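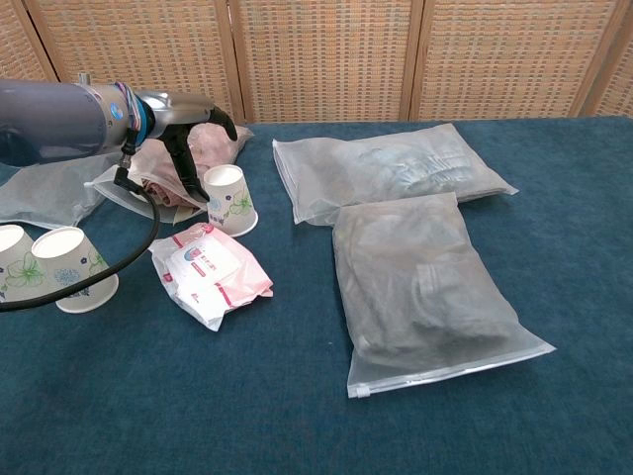
Faltbarer Paravent mit Holzpfosten und geflochtenen Feldern, davor ein Tisch mit blaugrüner Decke.

Paravent mit Geflechtfüllung reinigen, richten und ausbessern

Die Anleitung gilt für mehrteilige Paravents mit Holzrahmen und Füllungen aus Naturfaser oder Papierkordel. Für lackierte Platten und Stoffbespannungen ist sie nicht geeignet. Alle Arbeiten lassen sich ohne Maschinen ausführen.

Material und Werkzeug

Staubsauger mit Bürstenaufsatz
Weicher Pinsel, trocken
Zwei Baumwolltücher
Sprühflasche mit lauwarmem Wasser
Holzleim, wasserlöslich
Schraubendreher passend zu den Scharnierschrauben
Klemmzwingen mit Schutzbacken
Stumpfe Stopfnadel
Ersatzfaser in gleicher Breite und Stärke
Schleifpapier, Körnung 240

1. Faserart bestimmen

Vor dem ersten Kontakt mit Wasser ist zu klären, woraus die Füllung besteht. Rattan und Peddigrohr vertragen Feuchtigkeit gut und werden dadurch biegsam. Binsen und Seegras quellen stark und verfärben sich bei zu langer Einwirkung. Papierkordel verliert nass einen großen Teil ihrer Festigkeit und wird ausschließlich trocken behandelt. Zur Prüfung an der Rückseite ein loses Faserende mit der Nadel aufdrehen: Papierkordel lässt sich zu einem flachen Streifen öffnen, Rohr spaltet längs auf.

Gefärbte Fasern zusätzlich auf Farbechtheit prüfen. Dazu ein weißes Tuch leicht anfeuchten und an einer verdeckten Stelle andrücken. Färbt es sich, entfällt die Feuchtreinigung für das betreffende Feld.

2. Trocken reinigen

Paravent zusammenklappen und einzeln Feld für Feld öffnen. Staub zunächst mit dem Pinsel diagonal zur Flechtrichtung lösen, danach auf kleiner Stufe absaugen. Die Düse nicht aufdrücken. Beide Seiten bearbeiten, auch wenn nur eine sichtbar ist; in den Kreuzungspunkten sammelt sich der Staub überwiegend auf der Rückseite.

Klebrige Ablagerungen, wie sie in der Nähe von Küchen entstehen, bleiben nach dem Absaugen zurück. Bei Rattan genügt ein ausgewrungenes Tuch mit wenig Neutralseife. Mit klarem Wasser nachwischen. Möbelpolitur und Öl gehören nicht auf das Geflecht, sie binden neuen Staub.

3. Rahmen prüfen

Das Feld flach auf eine ebene Unterlage legen und beide Diagonalen messen. Weichen die Maße um mehr als 3 mm voneinander ab, ist der Rahmen verzogen oder eine Eckverbindung lose. Lose Verbindungen vorsichtig auseinanderziehen, alte Leimreste abschleifen, neu verleimen und mit Zwingen fixieren. Die Diagonalen nach dem Anziehen der Zwingen nochmals messen und den Druck bei Bedarf korrigieren. Abbindezeit nach Herstellerangabe, Klarheit über das Ergebnis besteht erst nach dem vollständigen Aushärten.

4. Scharniere einstellen

Hängt ein Feld gegenüber dem benachbarten ab, liegt das meist an ausgerissenen Schrauben im oberen Scharnier.

Schraube entfernen. Bohrloch mit Hartholzspänen und Leim füllen, bündig abschneiden, trocknen lassen. Neu vorbohren, Bohrer deutlich dünner als der Schraubenkern. Beide Felder vor dem Anschrauben auf gleicher Höhe unterlegen. Schrauben erst handfest, dann gleichmäßig anziehen.

Längere Schrauben sind keine Lösung, wenn die Pfosten schmal sind. Sie treten auf der Gegenseite aus oder spalten das Holz.

5. Durchhängendes Geflecht spannen

Nur bei Rattan und Peddigrohr. Das Feld waagerecht auflegen, die Rückseite gleichmäßig einsprühen und 20 Minuten ruhen lassen. Die Faser soll feucht sein, aber nicht tropfen. Anschließend im Schatten bei Raumtemperatur trocknen. Beim Trocknen zieht sich das Geflecht zusammen. Heizlüfter und direkte Sonne führen zu ungleicher Spannung und zu Rissen entlang der Rahmenleiste.

Bleibt das Feld nach zwei Durchgängen schlaff, hat sich das Geflecht aus der Nut oder von den Klammern gelöst. Dann muss die Deckleiste abgenommen und die Füllung neu befestigt werden.

6. Einzelne Fasern ersetzen

Gebrochene Faser auf der Rückseite mindestens vier Kreuzungen über die Schadstelle hinaus verfolgen und dort abschneiden. Ersatzfaser einweichen (Papierkordel trocken verarbeiten) und mit der Stopfnadel dem Verlauf der alten Faser folgend einziehen. Die Enden überlappen auf der Rückseite und werden unter einer Querfaser festgeklemmt. Ein Punkt Leim reicht. Neue Faser ist fast immer heller als der Bestand; wer den Ton angleichen will, beizt sie vor dem Einziehen und macht eine Probe am Reststück.

7. Aufstellen

Die Felder im Zickzack stellen, der Winkel zwischen zwei Feldern soll deutlich unter 180 Grad liegen. Auf glatten Böden Filz oder dünne Gummiplättchen unter die Pfosten kleben, an allen Pfosten in gleicher Stärke. Abstand zu Heizkörpern einhalten. Steht der Paravent dauerhaft am Fenster, gelegentlich die Seite wechseln, damit die Faser beidseitig gleich nachdunkelt.

Anmerkung zur Ersatzfaser: Flechtrohr wird nach Breite sortiert verkauft. Vor der Bestellung an mehreren Stellen messen und den häufigsten Wert verwenden, nicht den Mittelwert.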